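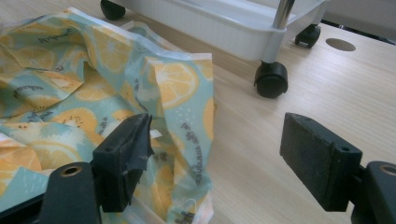

Sport and Place: Handout 4
Promotion and the small football club

Instructor: Folke Aasen

Last week we looked at how clubs at the bottom of the league system find a field to play on. This handout covers what happens when one of them wins enough games to go up.

1. Ground grading

Most league systems set rules for the ground as well as for the team. At the lowest levels a marked field, two goals and a place to change are usually enough. Higher up, a club may need a rail around the field, hard standing for spectators, covered seats, a separate room for the referee, and floodlights. A club that finishes first but fails the inspection can be refused promotion.

Definition: a ground grade is a rating given to the site, not to the club. If a club moves, the grade stays behind.

2. Case: Stosavside

Stosavside played on a town field for 17 seasons. The field had a footpath along one side and could not legally be closed off, so no admission could be charged. When the club won its division it had three choices:

- turn down promotion
- share a ground with another club
- build on a new site

It chose to share with Venidau Rovers, 11 miles away. Average home attendance in the last season on the town field was 148. In the first season at Venidau it fell by more than half, although the team was playing better opponents and finished fourth.

Look at who stopped going. The club's own survey found that people who had walked to games were the first to drop out. Those who already drove mostly kept coming. Older supporters and children under 14 are the two groups to watch in any case like this one.

3. Case: Wibisono Athletic

Wibisono owned its field outright and stayed put. It had to put up floodlights and a small stand. The stand holds 100 seats. The lights were the harder part. Houses back onto the north side, and the town allowed the lights only until 10 p.m., with shields on the lamps. Evening games kick off at 7:30, which leaves little room for extra time in a cup match.

Note the difference in timing. Stosavside paid every season, in rent. Wibisono paid nearly everything before the first game was played.

4. Terms to know

Ground share: two clubs using one home field, normally with one as landlord.
Primary tenant: the club whose games come first when dates clash.
Hard standing: a paved strip for spectators to stand on.
Catchment: the area most home supporters come from. Draw it from addresses where you can. A circle on a map ignores rivers, railroads and bus routes.

5. Reading and written work

Read chapter 6 of the course pack, including the two maps of the Kedano valley. The second map has the wrong scale bar. Use the one on the first.

Write 960 words on this question: Should a league be able to refuse promotion because of a club's ground? Use one of the cases above and one club you can visit yourself. Turn it in by 6th April. Put your section number on the first page.

People who missed the field visit in September still owe me a sketch plan of a ground, with the entrances and the nearest bus stop marked.

Shares: 11
Comments: 2

Recent handouts
Handout 3: Finding a field
Handout 2: Who owns the town park?
Handout 1: Reading a league table as a map
Notes on drawing a sketch plan

Contact the instructor | Copyright Folke Aasen | Back to top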